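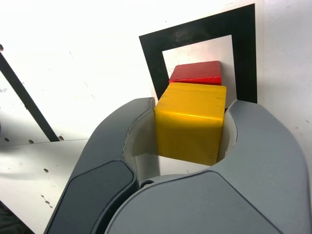

Yellow cube from the Uldale set. Scuffs and small dark marks on the front face, top still bright.

January, bench notes, blocks

Morning, 9.40. Started on the yellows. The Uldale set has come back for a look at the finish before we decide whether to repaint or leave alone. Reds and blues are still in the tray under the window and I haven't looked at them properly.

General state of the yellow in the photo is fair. The gloss has held and the edges are still nicely rounded. Front face has the faint scuffs that were mentioned on the return slip, plus a few small dark marks. Under the bench lamp the front looks a deeper, more golden yellow than the top. Turned it round and the two faces swapped over, so that is the light and I have crossed out "fading" on the slip.

Tried the dark marks in this order, on one corner first:

Dry cloth. No change.
Damp cloth, plain water. Slight change, most of it came back once dry.
Damp cloth with a drop of washing-up liquid. Better. The smaller marks went, the larger ones only got paler.
White eraser. Took off most of what was left but dulled the gloss where I rubbed hardest. Don't use this on a face that will be seen.

My guess is that the marks are rub-off from something dark and not damage to the paint. The scuffs are a different matter. A fingernail catches very slightly on one of them, so that one is in the top coat. No bare wood anywhere on it.

11.15. Got the paint tin out. It is the Tellby yellow, batch 464, same as written inside the lid of the box. There was a skin on top but the paint underneath stirred up fine. Strained it into a clean jar through an old pair of tights and labelled the jar. Tin is going in the waste cupboard, the rim is too rusty to seal again. Whoever opens the new one, please wipe the rim before the lid goes back on.

Test patch on an offcut of the same timber, one half sanded with 300 grit and the other half not touched. Bench thermometer says 19, so no excuse for slow drying. Two thin coats with the soft brush, leaving it in the lidded box between coats to keep the dust off.

Lunch.

14.05. First coat touch dry on both halves. The unsanded half has beaded a little near one end, probably a fingerprint. Wiped the sanded half down properly before starting and didn't do the same on the other, so it isn't a fair comparison. Will do another offcut tomorrow with both halves wiped.

Second coat on at 14.20.

While that dried I went through the old Grillen box for spare cubes. They are a shade bigger than the Uldale ones and don't sit level beside them in a row, so no good as replacements. Yellow is too lemony as well. Put them back. The Mousavi offcuts are in the same box, under the dowels, in case anyone else has been hunting for them.

16.30. Second coat looks good on the sanded half. Colour match next to the cube is close enough that I had to put it down and pick it up again to be sure. Slightly shinier than the old finish, might settle as it hardens.

Where this leaves things:

Cubes with marks only: wash with the damp cloth and washing-up liquid, dry straight away, leave the paint alone. Don't soak them, the end grain will swell and then the paint cracks at the edges.

Cubes with scuffs you can feel: light rub with the 300, wipe, one thin coat on the whole face. Spot touching shows up badly on a gloss, tried it on the last lot and had to redo the faces.

Cubes with wood showing: put to one side. Haven't found any in the yellows so far.

The one photographed gets the second treatment on the front face and a wash everywhere else. I have left it as it was until the patch has had a night to harden.

Still to do: second offcut. Reds and blues. More 300, we are down to the last sheet and it has a corner torn off. Find out what the dark stuff is, it may be coming off the felt in the storage tray. Rubbed a white rag on the felt before going home and it picked up a grey smear, so I have taken the felt out for now and lined the tray with brown paper.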